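So the Dutel thing finally got to a courtroom on Wednesday, and I took the morning off to sit in the back row. If you missed my May post: a former sales manager is suing the Skinach Courier over a story that said he padded invoices. He wants a retraction plus damages. The paper says it stands by every word.
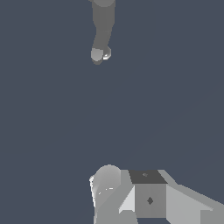
Gray arm link with a rounded tip, computer render.

The complaint runs 66 pages (I read it on the bus, don't judge me) and more than 22 of them are about one headline! His lawyer, Dzintra Uibo, kept coming back to the word "scheme." The paper's side said it was fair opinion based on records they had in hand. I thought Uibo had the better morning, but the judge looked pretty unmoved by everybody.

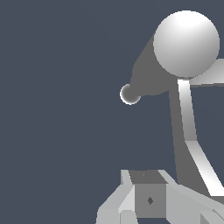
Big white sphere and a tapered dark link. Also a render.

What bugs me is the email the editor sent him before publishing. It went out at 9 at night, and the story was up by 7 the next morning. Is that really a chance to comment? I'd have been asleep for most of it.

Next up is the motion to dismiss. I'll try to get there early, the good bench by the radiator goes fast.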